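Preparing a White Work Surface for Sorting and Inspection
Pranorville Community Workshop, Bench Procedures 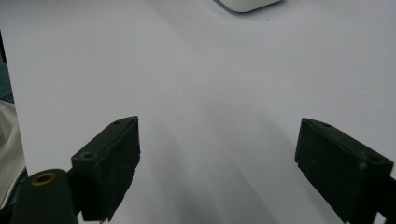
White surface with a few small dark specks and soft diagonal shadows.

Purpose

A plain white surface makes small parts, threads, seeds and paper fragments easier to find and easier to return to their containers. Members are asked to follow this procedure before any sorting, inspection or layout work on the shared benches. It applies to the fixed white tabletops and to benches covered with a sheet of white paper.

What you will need

A soft brush
Two lint-free cloths
A spray bottle of water with a small amount of mild dish soap
White paper from the roll, 80 cm wide
Low-tack tape
A desk lamp with a movable arm

Clearing the bench

Remove all tools, cups and personal items. Return shared tools to the Ulloa cabinet and place unclaimed parts in the tray beside the door. Parts left on a bench at closing time are kept for 6 days.

Brush the surface from the back edge toward the front and collect the debris in a dustpan. Do not blow on the bench or use compressed air. Both will move dust onto neighboring work.

Cleaning a bare tabletop

Spray the cloth, not the table. Wipe in straight, overlapping passes and turn the cloth when a side becomes gray. Go over the surface again with the second cloth and let it dry for 20 minutes before laying down paper or photographs.

Specks that remain after wiping should be tested with a fingertip. A speck that moves is dust and can be lifted with a damp corner of the cloth. A speck that stays in place may be a mark in the surface itself. Do not scrape it with a blade. Enter it in the bench log so that the next member does not spend time on it.

Covering a bench with paper

Cut a sheet long enough to overhang the front and back edges by 2 inches. Lay it with the curl facing down and smooth it from the center outward with a clean, dry hand. Tape the corners underneath the overhang. Tape on the upper face catches small items and is difficult to remove without tearing.

Replace the sheet when it is creased or stained. Used paper that is free of adhesive goes in the recycling bin.

Checking the light

Shadows are a common cause of missed parts. Soft gray bands across the work area can hide a pin or a short length of wire, particularly near the front of the bench where hands and tools are held. Set the lamp on the side opposite your working hand and raise the arm until the shadows are as pale as possible. If one area remains darker than the rest, sort in the lighter area and use the darker one for closed containers.

Hold a tool over the bench in its normal position and look at the surface once more before starting. Adjust the lamp if the shadow falls where the smallest parts will be placed.

After use

Brush the surface again, switch off the lamp and sign the bench log. Report cuts, burns or lifted edges to Damián Echeverría at the front office. Requests for additional paper are handled by Sebastián Salinas.

Procedure last revised 13 Aug 2019.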